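Tile & Stone > Patterned Ranges > Tumgate Octagon and Dot

Reading time: 3 min

Tumgate Octagon and Dot, Pale Grey with Black Inset

Tumgate is a glazed porcelain octagon and dot tile for interior floors and walls. The field piece is a marble-look octagon in pale grey. The inset is a near-black square, set on the diagonal. Both are supplied loose by Dondisard; there is no mesh-backed version in this colour. Product code 1529 under the old numbering has been withdrawn and should not be quoted on orders.

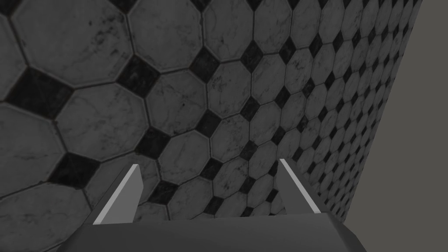
Tumgate field and inset, marble texture, darker grout line.

Specification

Octagon: 194 mm across flats
Thickness: 9 mm, both pieces
Edge: pressed, not rectified
Minimum joint: 3 mm
Finish: satin octagon, semi-gloss inset
Shade variation: moderate to high
Use: interior floors, interior walls, splashbacks

The veining is printed and repeats through the run. Open several cartons at once and blend before laying. Turn each octagon a quarter from its neighbour where the vein direction is strong. Colour claims are not accepted on fixed tile.

Set-out

Strike centre lines on both axes and dry-lay one full row each way before mixing adhesive. Adjust the start point so that perimeter cuts fall on the octagon and are no less than half a piece. A cut through the row of insets at a doorway reads as an error and is difficult to correct later. On walls, set out from the most visible internal corner and check plumb every second course.

Where Tumgate meets a second pattern at an internal corner, finish each field with a full grout-width gap and fill it with neutral-cure silicone. Do not carry rigid grout through the change of plane.

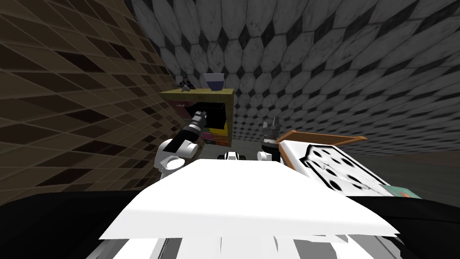 Brown field tiles from the Widosano range are the same thickness and can be laid to the same bed depth with a 10 mm notched trowel. Their nominal joint is narrower. If both are used in one room, set the Widosano at 3 mm as well, otherwise the grout lines will not match for weight even where the colour is identical.

Substrate and adhesive

Concrete slabs must be cured, clean and free of curing compound. Timber floors require fibre-cement underlay, screwed and glued. Use a flexible polymer-modified adhesive and back-butter the octagons. Insets should be bedded after the surrounding octagons have grabbed but before the adhesive skins. Press them with a flat block; fingers will tilt them.

Grout

Charcoal is the standard recommendation. White grout can be used, but pigment from dark grout in an adjoining area will mark it, and the two should be done on separate days. Test a spare inset first. Residue on the black glaze should be buffed off within the hour.

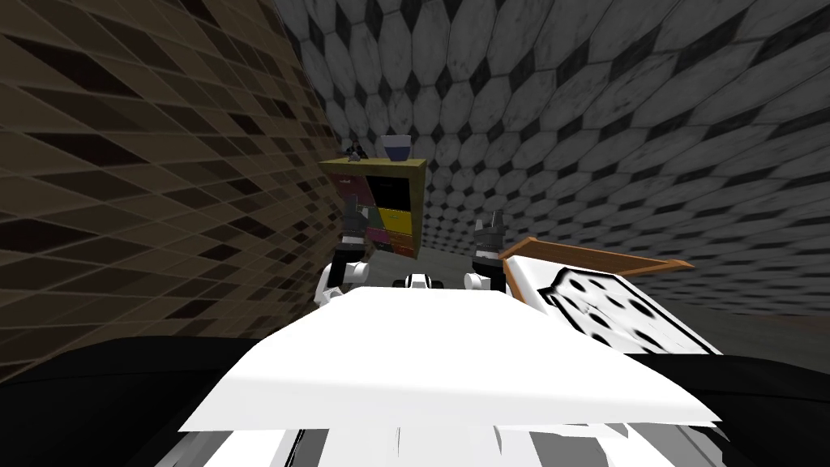
Grey and brown tiling behind a small cabinet with coloured drawer fronts.

Ordering

Octagons and insets are cartoned separately. Allow one inset per octagon, plus 10 per cent on both for cutting and breakage, or 15 per cent for a diagonal lay. Orders over 500 pieces are drawn from a single batch where stock permits. Matching bullnose is made by Naidoo to order and is non-returnable.

Technical enquiries and set-out drawings: Ozan Kurtuluş, trade desk. Include room dimensions in millimetres and mark all doorways.

Data sheet revised Mar 27, 2024.

Filed under: Porcelain, Floor and Wall, Heritage Patterns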